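Kitchen robot tips: chrome, toast and your planner

I've been running the Arkent planner in my kitchen for two years now (well, a bit over), and shiny appliances still catch me out! Depth readings go funny on chrome, so I don't let the software guess. I put the toaster into the Crabtree scene file as a plain box, 5 mm bigger on every side, and the planner steers around that instead.

Set your grasp height from the top of the crust. Average 3 depth readings before you close on anything, and slow the last bit of the approach right down – toast crumbles, and crumbs get everywhere.

Oh, and save your start pose under a proper name. Mine was "722" for ages and I could never remember what colour mug it was for. 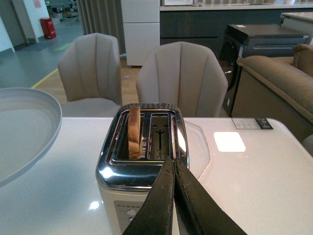

Fingers closed at the toaster, toast in the left slot.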